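Jeltau Abzweigdose 1000, Aluguss, grau pulverbeschichtet

Artikelnummer 2924
Lieferbar, Versand am nächsten Werktag

Die Jeltau war die erste Dose, die ich überhaupt ins Sortiment genommen habe, und wenn ich mich von der Hälfte meines Lagers trennen müsste, würde sie bleiben. Ich bin ja selbst eher aus Versehen zum Elektrozubehör gekommen: Unser alter Gartenschuppen brauchte Licht, der Brunnen eine Pumpe, und dann kam noch die Steckdose an der Garage dazu. Dreimal habe ich so eine Kunststoffdose aus dem Baumarkt montiert, dreimal war der Deckel nach ein paar Wintern spröde. Danach hatte ich genug! 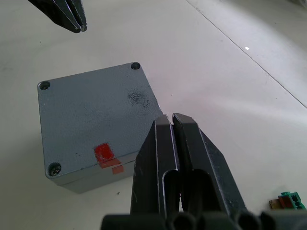
Wer die Jeltau zum ersten Mal in der Hand hat, wundert sich meistens über das Gewicht. Das Gehäuse ist Aluminium-Druckguss, ordentlich dick in der Wandung, und die Beschichtung hält auch mal einen Rempler mit der Schubkarre aus. An meiner eigenen Garage hängt eine auf der Wetterseite, direkt neben dem Fallrohr, und außer ein bisschen Grünbelag (geht mit einem feuchten Lappen weg) hat sich da nichts getan.

Der Deckel wird verschraubt. Ich mag das lieber als diese Klickverschlüsse, bei denen man nie so recht weiß, ob sie nun zu sind oder nur so tun. Zieht die Schrauben bitte über Kreuz an und mit der Hand, also ohne Akkuschrauber. Das Gewinde sitzt im Aluguss und verzeiht viel, aber eben nicht alles — ich habe schon Dosen zurückbekommen, bei denen jemand mit vollem Drehmoment draufgehalten hat.

Die Dichtung liegt bei und ist schon in die Nut im Deckel eingelegt. Schaut vor dem Zuschrauben trotzdem kurz, ob sie rundum sauber sitzt, beim Transport verrutscht sie gelegentlich. Ersatzdichtungen gibt es von Skernis, die passen ohne Nacharbeit und kosten fast nichts. Ich lege mir bei jeder Bestellung ein paar davon auf die Seite.

Wofür nehmt ihr sie?

Die meisten von euch kaufen die Dose für draußen: Gartenbeleuchtung, Teichpumpe, Carport, Hoftor. Ein Kunde aus der Nachbarschaft, Yusri Pasaribu, hat damit seine komplette Werkstatt verdrahtet und schwärmt bis heute davon, wie viel Platz innen ist. Er hatte vorher die kleine Hartley im Einsatz, und da wurde es mit den Klemmen wirklich eng. Die Hartley führe ich übrigens weiterhin, für eine einfache Verlängerung mit wenigen Adern ist sie völlig in Ordnung und deutlich günstiger.

In der Jeltau bekommt ihr auch steife Leitungen noch vernünftig herumgelegt, und ein Erdungspunkt im Gehäuse ist vorhanden. Den bitte unbedingt benutzen! Ein Metallgehäuse gehört an den Schutzleiter, da gibt es keine Diskussion. Und wie immer bei Netzspannung: Anschließen lassen solltet ihr das Ganze von einem Elektrofachbetrieb. Montieren, Leitungswege vorbereiten, Löcher bohren, das könnt ihr vorher alles selbst machen und spart euch damit eine Menge Arbeitszeit auf der Rechnung. 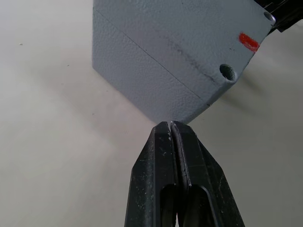
Noch ein Wort zu den Kabelverschraubungen, weil dazu wirklich ständig Mails kommen: Sie sind nicht dabei. Das klingt erst mal knauserig, ich weiß, aber jeder braucht andere Durchmesser, und ein Beutel mit den falschen Größen landet doch nur in der Schublade. Ich empfehle die Verschraubungen von Pimik, in Messing oder Kunststoff. Messing sieht an der Aludose schöner aus, für die Gartenhütte reicht Kunststoff allemal. Schreibt mir bei der Bestellung einfach ins Kommentarfeld, welche Leitungen ihr habt, dann packe ich euch das Passende dazu und melde mich wegen des Preises.

Wandmontage geht auf Putz, Beton und Holz. Auf Holz nehme ich gern zwei kleine Abstandshalter, damit dahinter Luft durchkommt und sich das Wasser nicht sammelt.

Preis: 38 Euro pro Stück inklusive Mehrwertsteuer
Lieferumfang: Gehäuse, Deckel mit Dichtung, Deckelschrauben, 2 Blindstopfen
Nicht enthalten: Kabelverschraubungen, Klemmen, Dübel

Dazu passt: Ersatzdichtung Skernis, Kabelverschraubung Pimik, Abzweigdose Hartley klein

Die nächste größere Lieferung kommt im Dezember. Wer für ein Projekt gleich einen ganzen Schwung braucht, meldet sich bitte bis zum 15. Oktober bei mir — dann kann ich die Menge beim Hersteller noch mit anmelden und euch einen besseren Preis machen. Einzelne Dosen habe ich eigentlich immer im Regal.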